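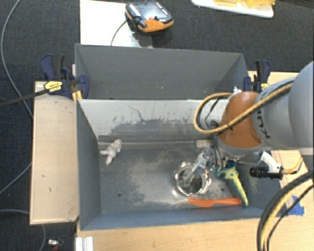
Section 2. Work Completed Since April

The Trakisberg student robotics project submits this report for the period ending 8 Nov 2024. Students practiced picking mixed household items from a gray bin with the KUKA arm. The team logged 1,521 pick attempts, of which 355 involved tools with curved handles or shiny bowls. Shiny items remain the most difficult group.

Section 3. Staffing and Budget

Mwanahawa Simiyu continues as faculty lead. Phong Tăng and Châu Phùng supervise the two lab sections. Spending is within the approved amount. We request approval to move the unspent travel funds to replacement gripper fingers.

Submitted by Béla Mészáros, Program Office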